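Section 7. Operating in Occupied Rooms

This section covers the placement, checking and supervised use of the Tureck arm in rooms where people live or work while the arm is powered. Read Section 6 (Mounting) first. The procedures here apply to the desk clamp and the floor stand. They do not apply to the ceiling rail, which has its own supplement.

7.1 Terms used in this section

Operator: the person holding the enable switch.
Occupant: any other person in the room, seated, standing or lying down.
Reach zone: the full volume the gripper can enter, including the length of any held object.
Keep-out volume: a part of the reach zone that the controller has been told not to enter.

The reach zone is always treated as larger than the work area. A task that takes place entirely on a desktop can still carry the elbow joint over a bed, a chair or the floor beside it.

7.2 Before power-on

1. Confirm that the base is locked. The lever must sit flush with the housing.
2. Set the mode key to HOLD. The status ring shows steady amber.
3. Identify every surface inside the reach zone, including surfaces below the work surface.
4. Identify every occupant. Tell each one that the arm is about to be powered and which direction it will move first.
5. Remove open liquids, blades and lit candles from the reach zone.
6. Route the supply cable so that it does not cross a walking path.
7. Press the stop button once and confirm that the ring turns red. Release it with a quarter turn.

CAUTION: Feet and lower legs are the body parts most often missed during step 4. A person seated near a desk may have both feet under its front edge, out of the operator's line of sight. Check the floor from the wrist camera view as well as from your own position.

7.3 Checking the wrist camera view

The wrist view is used to confirm the approach path before motion is enabled. It does not replace a direct look at the room.

1. With the mode key in HOLD, open the Camera page on the pendant.
2. Guide the wrist by hand to the planned start position, with the gripper pointing down.
3. Wait for the exposure to settle. Pale walls and bright fabric can wash out part of the view.
4. Compare the view with the room. Find each surface identified in 7.2, step 3.
5. Mark any person, and any loose fabric, as a keep-out volume.
6. Press SAVE VIEW. The controller stores the view with the task record.

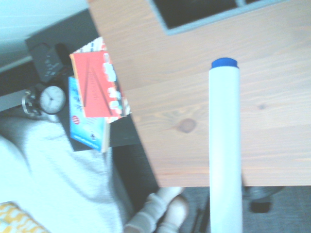
Figure 7-2. Wrist view of a desk edge and a dark side surface with books and a clock. Feet in white socks are visible below the desk edge.

If a person or any part of a person appears in the wrist view, motion must not be enabled until a keep-out volume has been set and the speed limit in 7.4 has been applied.

NOTE: The wrist view carries no depth scale. A tall object close to the camera can cover both the work surface and the floor behind it. Use the Distance page to measure any object that crosses an edge.

7.4 Speed and force limits

1. On the pendant, open Limits and select OCCUPIED.
2. Enter the four-digit supervisor code. The factory code is 2111 and must be changed at first use.
3. Confirm that the speed scale reads 9 percent or lower.
4. Confirm that force sensing is on for all joints.
5. Close the page. The ring changes from steady amber to slow-blinking amber.

The OCCUPIED setting is cleared every time the supply is switched off. It must be selected again at each power-on, even when the task has not changed.

CAUTION: Do not raise the speed scale to finish a task that has timed out. Stop the task, move the start position closer and run the check in 7.3 again.

7.5 Handling mixed household items

Items of different stiffness are often found together. Apply the following rules.

Books: grip across the spine where possible. Do not grip by sticky tabs, ribbons or loose pages. In a stack, take the top book only.
Clocks and small devices: use the soft finger pads. Do not close the gripper on a glass face.
Tall or rolled items: measure the full length before lifting. Add the length to the reach zone.
Screens: set a keep-out volume that extends at least one gripper width past the rim.
Bedding and clothing: do not grip unless the task is a fabric task. Treat rumpled fabric as occupied until it has been checked by hand.

7.6 Stopping and leaving the room

1. Release the enable switch. The arm holds position.
2. Set the mode key to HOLD.
3. If an item is in the gripper, support it and press OPEN.
4. Guide the arm to the folded position and engage the wrist pin.
5. Switch off at the supply. Remove the mode key.

The operator must not leave the room with the key inserted. If the operator changes during a task, the new operator repeats 7.2 and 7.3 in full and enters their own initials in the task record.

7.7 Fault codes for this section

1081: keep-out volume overlaps the start position. Move the start position or redraw the volume.
1082: wrist view not saved. Repeat 7.3, step 6.
1085: speed scale above the OCCUPIED limit. Repeat 7.4.

If a code remains after two attempts, switch off the arm and contact Heinonen service. Have the base serial number and the task record ready.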